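Section 4. Steaming buns and other small items
Najjar Electric Steamer Pot, set-up and use guide
Revised 24 Aug 2022

Read section 3 (first cleaning) before this one. New pots need one empty boil first, no food in.

Before you start

Flat table, white or otherwise, as long as it doesn't wobble. Pot in the middle, knob facing you. Leave a gap between the pot and the wall, steam marks paint over time. Cord goes behind, never across the front.

Plate on one side, lid space on the other. Sort this out now. You don't want to be hunting for a plate with a hot lid in your hand.

Loading

1. Knob to OFF. Plug out.
2. Pour in cold water up to the inside line. No higher, it will bubble up through the holes.
3. Drop the steamer tray in. Should sit level all the way round. If it rocks, lift it out and turn it a little.
4. Put the buns on the tray. Leave room between them, they swell. Four medium buns is a comfortable load.
5. Keep buns off the side wall of the pot or they stick.
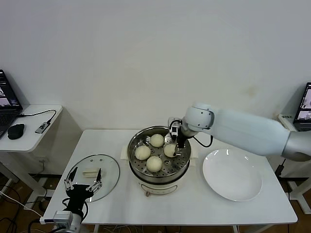 Fig. 4-1. Four buns on the tray, lid and plate either side.

Note: paper liners are fine but cut them small. A big liner covers the holes and you get a raw bottom.

Steaming

6. Lid on. Check that it's seated.
7. Plug in, turn the knob to HIGH.
8. Once steam shows, set a timer for 13 minutes. Frozen buns take longer, see the chart in section 6.
9. Don't lift the lid to check. You loose the heat and the tops wrinkle.
10. Time's up, knob to OFF. Wait a couple of minutes before opening.

CAUTION: Steam burns. Tilt the lid away from your face, far edge first. Use the handle only, the rim and glass are hot.

CAUTION: Never run the pot dry. If it shuts itself off, let it cool for a full 50 minutes before adding water.

Taking the buns out

11. Lay the lid flat on the table beside the pot. Handle up. Not near the edge, it slides when wet.
12. Plate right up close to the pot, so there's less distance to drop one.
13. Lift buns one at a time. Grip low on the sides, light squeeze. Hard squeeze leaves dents.

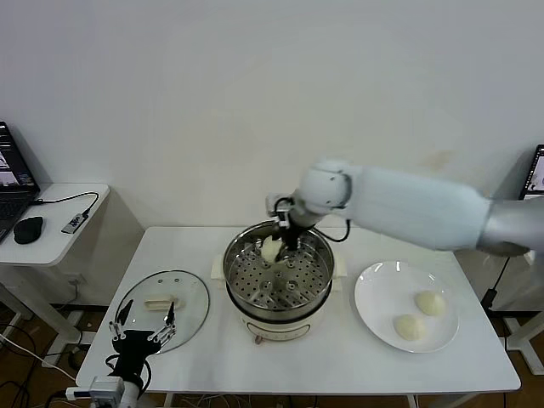 Set them down with a bit of space on the plate, touching buns glue together as they cool and the skin tears when you pull them apart. Stuck to the tray? Wet spatula, slide under, wait, try again. Don't scrape with metal.

Second batch: check the water first. Top up with hot water, not cold, or you'll be waiting for steam all over again.

Note: the Fulby tall tray (sold separately) uses the same steps but steam it on its own, don't stack it on top of the standard tray.

When you're done

Unplug. Let everything cool. Empty the water the same day, it goes sour. Wipe the base with a damp cloth, do not put teh base under the tap. Tray and lid can go in the sink.

Cleaning and descaling: section 5.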